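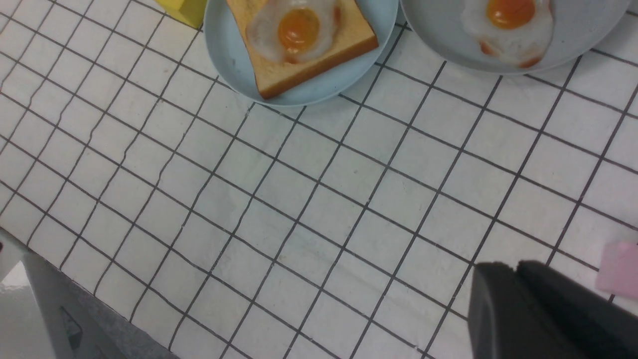 Tile counter, plating station, wrist view. One egg on toast on the left plate, one directly on the right plate.

Ledivcombe test kitchen – arm cell inspection after grip fault
Station: breakfast plating, tile counter
Arm controller: Netari
Completed in February, morning shift, before restart

Reason for inspection
The arm let go of a plate partway through a move at 7 a.m. and then carried on with its program as if it still held it. The plate landed on the counter from a low height and did not break. No one was inside the marked area. The operator used the wall stop. The controller showed no alarm until the stop was pressed.

1. Power and lockout
Main switch locks in the off position: PASS
Lockout tag on hook: PASS
Comment: Tag is hard to read. Replace at next order.

2. Emergency stops
Wall stop: PASS
Pendant stop: PASS
Comment: Both tested 2 times with the arm moving at slow speed. The pendant stop needs a firm push. It worked each time but feels stiffer than the wall one.

3. Gripper
Fingers tight on mounts: PASS
Finger surfaces clean: FAIL
Comment: Thin film of cooking oil on the inside faces of both fingers. Cleaned with degreaser and dried. The daily wipe was signed off, so either it was done before the last run of eggs or only the outside was wiped. Daily sheet now says "inside faces" in the wording.
Close force at set value: FAIL
Comment: Force was well under the value on the Rorthorpe setup card. It had been lowered for a trial with soft toast and not put back. Reset and saved. The trial should have had its own program.

4. Grip detection
Arm stops when held item is removed: FAIL
Comment: This is the main finding. The check for a lost item was switched off in the plating program. It is still on in the other programs. Switched on and tested with a spare plate over a folded towel. Arm stopped and alarm sounded. Retested after a power cycle – same result.

5. Cable and wrist
Cable clear of joint at full turn: PASS
Cable jacket free of cuts: PASS
Wrist camera bracket tight: PASS
Comment: Cable tie near the wrist is close to the end of its life. Not urgent.

6. Counter and work area
Tiles sound, none loose: PASS
Counter surface clean: see comment
Comment: Faint gray smudges on the tiles. Left alone until the gripper checks were finished, then wiped down.
Floor marking visible: PASS
Comment: Worn by the door side. Still readable.

7. Records
Cycle counter read: 4,000
Last gripper service within 1,000 cycles: FAIL
Comment: Nearly 1,000 cycles overdue. The reminder goes to the old Khúc line mailbox, which is no longer checked. Address changed on the controller.

Result
Station may run at reduced speed with an operator at the wall stop. Full speed only after the gripper service is done and item 4 has been tested again by a second person.

Open items
Gripper service
Second test of item 4
New lockout tag
Separate program for soft toast
Look through all saved programs for grip checks left off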